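Eligibility Rulings Belong in the Off-Season

College soccer has a scheduling problem that has little to do with the schedule. Too many eligibility cases are decided in the last days before a season opener, when the coach has already planned two lineups and the player has trained for a month without knowing which one he is in.

Take the Nusmont case. Bonifacio Arroyo, the starting left back, transferred in from Rutetti in February. His credits were questioned in the spring. The ruling came down 21 hours before kickoff. He was cleared, and he played 60 minutes on legs that had done only reserve-team work in August.

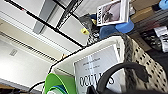 The usual defense of late rulings is that care takes time. I accept that a transcript review cannot be rushed. But the Arroyo file, by the school's own account, held two documents, and both were in hand before the spring term ended. What took the time was the queue. Reviews are handled in the order of the opening fixture, so a player whose team starts late waits longest, even if his paperwork arrived first.

Candela Sotomayor, who coaches at Miranda, has argued for a fixed cutoff: any case complete by the end of June gets an answer before preseason camp opens. If no answer comes, the player is treated as eligible until one does. I think she is right on the first part and mostly right on the second. A default in the player's favor moves the cost of delay to the office that controls the delay.

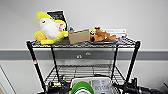 2 min read

The objection to the default is forfeits. If a player appears in two matches and is then ruled out, those results are in doubt, and the opponents have a fair complaint. Eyvindur Hedegaard, the athletic director at Demer, raised this at the winter meeting, and it deserves an answer. Mine is that results should stand when the school filed on time and filed truthfully. Forfeits should be kept for schools that hid something or missed the date.

There is also the matter of conduct cases, which I would leave out of the cutoff entirely. They involve other people's interests, and a calendar built for transcripts does not fit them. Mixing the two – as the current rulebook does, under a single heading – makes both harder to run.

The change needs one new paragraph in the rulebook and a different sort order in the review queue. It could be in force before the next preseason camp.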